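From the workshop: a thousand tries in a kitchen that isn't there

19 Jul 2018

The Sterkia summer robotics course has passed its halfway mark, and I promised to write up how the simulation project is going. Some of you know I was against it. I still am, a little, though I've sat through enough evenings now to be against it in more detail.

The short version for anyone who missed the spring meeting: the course used to be hands-on from the first night. You got a bin of parts and a motor that squealed, and by the end of the month you had something that could push a block across a bench. This year the first half happens on screens. The students work in a simulator, set up by the two instructors from Larnotitz, and the arm they are programming lives in a virtual kitchen. They call the kitchen Prodell. I asked why and got three different answers, so I'll leave that alone.

The task is to pick up an item from the counter, lift it clear, and set it down on a plate. There are 60 starting layouts, made by shuffling the same handful of things into new places. A student team writes its grasping code, presses go, and the program runs it against the layouts over and over until it reaches 1000 attempts. Then it prints a score. Everyone leans in for the score.

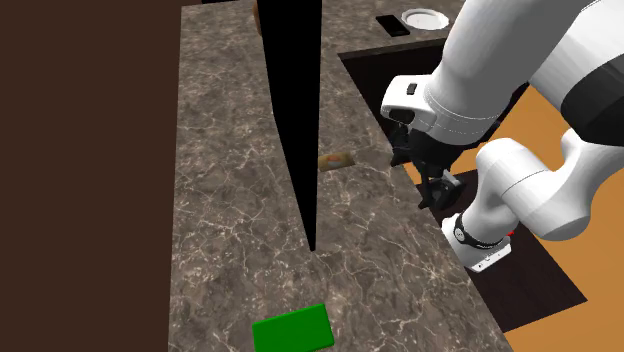 My complaint is with the score. A percentage at the bottom of a log tells you how often the program thought it did well, and the program's idea of doing well was typed in by somebody on a tired evening. One team had a very fine number in the second week. When they finally slowed the playback down, a good share of their "lifts" were the object being squeezed until it popped upward, which the checker read as a successful pickup. So now I nag people to stop at single moments and look. Take the can lying on its side by the drop-off, with the fingers pointing down just to the right of it and a bit above. A person would reach for that without a thought. For the code it is a mess. Where does it think the middle of the can is? Which way does the can roll if one finger touches first? Is the arm about to close on it or about to bump it into the hole? The log had nothing to say on any of this, and neither did the team until they were made to talk it through. That conversation took most of an hour and was the best teaching I saw all month, so I'll give the simulator credit for having a pause button.

The can has become the problem child of the course in general. Standing up, most teams can deal with it. On its side, the results fall apart. The green block is much easier, and I suspect that half of the early excitement was really excitement about blocks. One team reported all its results together, every object in one pile, and looked very good. Asked to split them up, they found that out of 146 attempts with the can on its side they had 41 successes. I told them that was the first number from them that I believed. They were not pleased, but they put it in their notes, and they've been working on nothing else for two weeks.

Now, the other side, because I was asked to be fair. The simulator doesn't break. Last summer we lost most of a week to a stripped gear and a shipment that went to the wrong building. This year a team can do something truly dumb with the arm at full speed and start again a second later. Shy students try more things when there is no crunching noise for the whole room to hear. And the ones who share a bench with a louder partner get their own turn at the keyboard, which I hadn't expected to matter as much as it does.

What bothers me is how quickly people forget what has been left out. Marble in the simulator is a picture of marble. It has whatever grip somebody gave it in a settings file, and that grip is the same from one end of the counter to the other. Nothing is sticky. No label peels. The lights never change because a cloud went over. I asked one group what friction value they were using and they didn't know there was one. They had been tuning their finger pressure for days against a number they had never seen. After that the instructors added a page on it to the handout, so I count that as a win for complaining.

I also don't love the phrase "it works," which I heard a great deal in the first two weeks. Works where? Works on the layouts you trained your eye on, with objects that are exactly the same shape every time. Bech, our one real arm, has been sitting under its cover since the course began, and Bech has slack in the wrist and a habit of drifting after it warms up. It has no interest in anybody's percentage.

So the second half should be interesting. Starting in August the teams move their code over to Bech, one at a time, with a real can and a real block on the old bench. The rules I asked for, and got, are these. Each team writes down what it expects before it runs anything. Failures get logged with the same care as successes, including what the object did. Results are kept separate for each object and each way up. And if a team changes the code in the middle of a session, the count goes back to zero.

I've been told these rules will take the fun out of it. Maybe. I remember the squealing motors, and there was plenty of writing down then too, we just did it on the backs of envelopes and lost them.

My guess is that the block will carry over fairly well and the can will be a disaster for at least the first few sessions. I'd like to be wrong about the can. Members are welcome to come and watch once Bech is running, but please don't lean on the bench, and please don't cheer until the thing has been set down on the plate and let go of. Several teams have had trouble with the letting go.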